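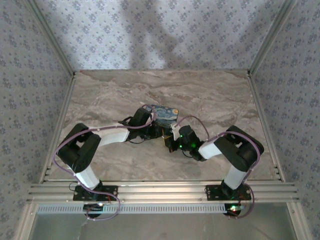
Yasmine Ait Brahim
Writer, paperer of small rooms, keeper of far too many boxes

Blue on blue! I have been going on about it to anyone who'll stand still, so you may as well have it too. A little box with Van Gogh's Starry Night printed on it, and behind it a pale bluish-white wallpaper with dark blue floral sprigs, over and over, on three walls. I would never have put those two together in a shop. One is all swirl and the other is as neat as a pillowcase, and I think they look wonderful.

It has sent me right back to my box room, which regular readers will know has been "nearly finished" since November.

For newcomers: the box room is the smallest room in our house in Umside. It has one window, a sloping bit you bang your head on, and until last year it had woodchip. I stripped it over a whole winter with a scraper and a washing-up bowl (never again, although I have said that before). Then I painted it white and lost my nerve for months, with sample pieces taped up everywhere and the tape taking the paint off when they came down.

I kept picking big patterns, that was the trouble. I had a huge one up for ages, with leaves the size of dinner plates, and every time I walked in I felt as if I'd interrupted it. Then I went to Jurnia, the wallpaper place behind the station, and asked for something small. They have 221 papers in their sample books, and I know that because it's on the door in gold letters and they are very proud of it! I went through every single one. I came home with six, and four of those were sprigs.

I do love a sprig. You get the pattern without it shouting, and if you're a bit off when you match the edges it isn't the end of the world. I've heard people call them fussy or old-fashioned and I can see it, if you did the curtains and the cushions and the lampshade to match. But a small dark blue sprig on a pale ground is practically a plain from across the room. You only notice the flowers when you sit down with a cup of tea, and then you can't stop noticing them.

The floor is what I'm jealous of, mind you. Grey and beige in a marble pattern, and I'd have said you wanted something plain under a print like that, or bare boards. The beige warms it all up. Blue and white can go a bit chilly, especially in a north-facing room like mine, and I have been wondering for weeks why my samples looked so cold against the grey lino. It needs some beige in it! I've been up there this morning holding a biscuit-coloured towel against the skirting board and it's a different room.

There's also a big soft shadow across the back wall, all branching, and it does something lovely over the sprigs. We have a tree outside our landing window that throws the same sort of thing at four o'clock in winter, and I've always thought of it as the best picture in the house. If you're choosing a paper, do put your sample where the shadows fall and leave it there for a day. A pale paper takes a shadow beautifully. The dinner-plate leaves just ate it.

Now, the box. I am weak about boxes. I have tea tins, cigar boxes, a hatbox with no hat, and a drawer at my desk that holds nothing but small cardboard ones I couldn't throw away. Starry Night turns up on all sorts, I know, umbrellas and socks and mugs, and I went right off it at one point after a very long Christmas spent on the 1000-piece jigsaw from Grenano. (So much sky. My brother wanted to get the 3000 one the following year and was outvoted.) But shrink it down to the size of a small box and I'm charmed all over again. All that swirling on something you could pick up with one hand.

So I've decided the shelf in the box room is going to be for painted and printed boxes, only the small ones, with the sprigs showing in between. I tried it yesterday with a length of the Jurnia paper pinned behind and five of my boxes lined up, and it looked like a jumble stall. I took three away and it was much better. Two boxes and plenty of wallpaper! I'm going to keep the others in the drawer and swap them about when I get bored.

Abdelaziz, the card and stationery shop on the corner, has a basket of printed boxes by the till, and I'm off there this afternoon to see if they have any with paintings on. I'd like a Hokusai wave if there's one going, or something with a bit of yellow in it.

The paper is ordered, by the way. Four rolls, and one more in case I cut a piece upside down, as I did in the hall. If anyone has papered round a sloping ceiling with a small repeat, please leave me a comment and tell me where you started, because I've been told the window and I've been told the door and I've got my pencil in my hand.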